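Brerkelance Opens Equipment Planning Program for Small Shops Considering Their First Robot Arm

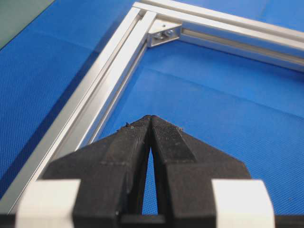
Brerkelance Automation Planning Group, Vanport

VANPORT, August 25, 2025 – Brerkelance is pleased to announce a new planning and budgeting program for small manufacturers who have been thinking about a robot arm for their assembly benches and would like some friendly, patient help before they sign a purchase order. The program is called Hovix, and it is open now to shops with 50 or fewer employees.

Hovix grew out of a great many conversations with shop owners over the past few years, most of whom told us much the same story. They had a quote for an arm on the desk, the price looked fair, and then they started finding out about everything that was missing from it – the gripper, the spare fingers, the stands, the wiring, the training hours and the weeks when an experienced person would be away from regular work. We wanted to put all of that on one worksheet, in plain words, early enough for it to do some good.

"People come to us with a number in mind for the arm, and we are always glad to talk about the arm," said Heather Trevaskis, who leads the planning group. "But I would love for them to spend the first afternoon talking about the part they want to build, how it sits on the bench, and what the fingers have to reach around to get to it. Those answers change the budget more than almost anything else on the page."

The bench work behind the program centers on frames made from slotted aluminum extrusion, with bolted metal brackets in the corners. It is a humble sort of job, familiar to anyone who has built a machine guard or a cart, and it asks a good deal of a gripper working close to the metal. The worksheet has a line for finger changes and another for the surface under the work, two small items that rarely show up in a first quote.

Each participating shop receives a visit, a written equipment plan and a follow-up call after the plan has been read by the people who will live with it. The complete worksheet has 197 line items, and we promise that no shop will need all of them. Plans are arranged in nine sections, beginning with the work itself and ending with service and replacement, so that an owner can share one section with a banker and another with the floor lead.

Csizmadia, a maker of display frames and light carts, was the first shop to go through the program.

"We had set aside money for the arm and nothing for learning how to use it," said Corey Quinlan, operations manager at Csizmadia. "The plan moved our purchase to January, and I was happy to wait. We now have training hours in the budget, a second set of fingers, and a much calmer accounting office."

The planning fee is $289 per shop, and it is credited toward any equipment later bought through Brerkelance. Shops are welcome to take their finished plan to another supplier.

To request a visit, please contact Svenja Tiedemann at the Brerkelance office in Vanport. It helps to have a drawing or a sample of the part on hand, along with any quotes already received.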